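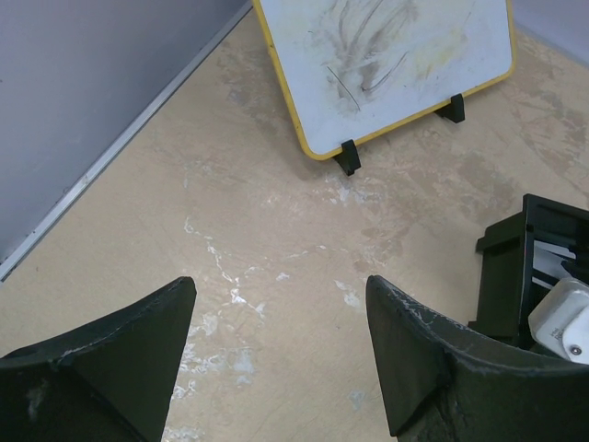

Why does a passive electric guitar sound duller through one cable than through another of the same length?

The two cables have different capacitance, and the capacitance works with the inductance of the pickup to set how much treble reaches the amplifier.

Search articles Enter keyword Go

Print the Capacitance on the Package
By Harpreet Grewal
March 18, 2018

A guitar cable is sold by length, plug shape, jacket color and warranty. Sometimes the package mentions the purity of the copper. The one value that predicts how the cable will sound with a passive instrument is usually missing. I think it should be printed on every package, in picofarads per meter, next to the length.

The electrical case is short. A magnetic pickup is a coil, so it has inductance. A shielded cable is two conductors with insulation between them, so it has capacitance. Connect the two and the result is a low-pass filter with a peak just below the point where it rolls off. More capacitance moves the peak down. If the total load capacitance goes from 500 pF to 2,000 pF, the resonance drops to half its former frequency, an octave lower. Players describe the first as bright or glassy and the second as dark or woolly, and then argue about brands.

Last May I measured two cables that Lejla Janevski had on the bench at her repair shop. Both were three meters long with molded straight plugs. The Cavari came out at 100 pF per meter. The Dredura, which costs more and has the thicker jacket, came out at 179. That makes 300 pF against 537 pF before the plugs are counted. On a single-coil guitar with the volume all the way up, the difference was easy to hear. Neither package gave the figure. The Dredura package promised "full range clarity."

I don't claim the Cavari is the better cable. A bright bridge pickup often sounds harsh into a low capacitance, and plenty of older recordings were made through long coiled leads that nobody today would call transparent. Some players want the load. They should be able to buy it on purpose, in the same way they buy strings by gauge or potentiometers by resistance. A 500 kilohm pot is marked 500K. The shopper doesn't have to guess from the color of the shaft. 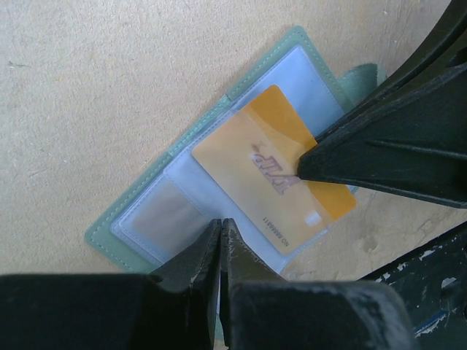
Card holder with clear sleeves, open.

There are objections, and I have heard most of them from people who sell cables.

The first is that customers don't know what a picofarad is. Most customers don't know what a thousandth of an inch feels like either, but they know they like tens and dislike elevens. A number becomes familiar by being printed. Zlatko Hoxha, who ran a parts counter for many years, told me his customers learned capacitor values for tone controls within a season once he wrote them on the drawers.

The second is that the figure varies between production runs. It does, by a small amount, and a tolerance can be printed beside it. Resistors have been sold that way for generations.

The third is that cable capacitance doesn't matter after a buffer. This is correct. Once the signal passes through an active pickup, a buffered pedal or a wireless transmitter, the source impedance is low and the cable can be long without much loss of treble. It follows that the figure matters most for the cable between a passive guitar and the first device, and a package could say so in one line. It does not follow that the figure should be left off.

The volume control is a related matter and gets less attention than it deserves. When it is turned down partway, part of its resistance sits in series with the signal, and the cable behind it forms a second, simpler filter. The same cable that is acceptable at full volume can sound blanketed at seven. Treble bleed circuits are sold as the cure. In many guitars a lower-capacitance cable would do a fair share of the work, with no soldering.

A meter that reads capacitance is not expensive, and the test takes under a minute: leave the far end open, clip to the tip and sleeve, read the value, divide by the length. Zero the leads first. Write the result on tape and wrap it near the plug. Zdenka Petek does this with every cable in her rehearsal room and keeps a high one for a particular Clidex pickup that she finds too sharp otherwise.

The makers already have the number. Bulk cable is commonly specified with it, and a firm buying by the reel has the sheet on file. Moving one line from that sheet to the package is a small job for whoever does the artwork.

Contact | Copyright 2018 | Back to top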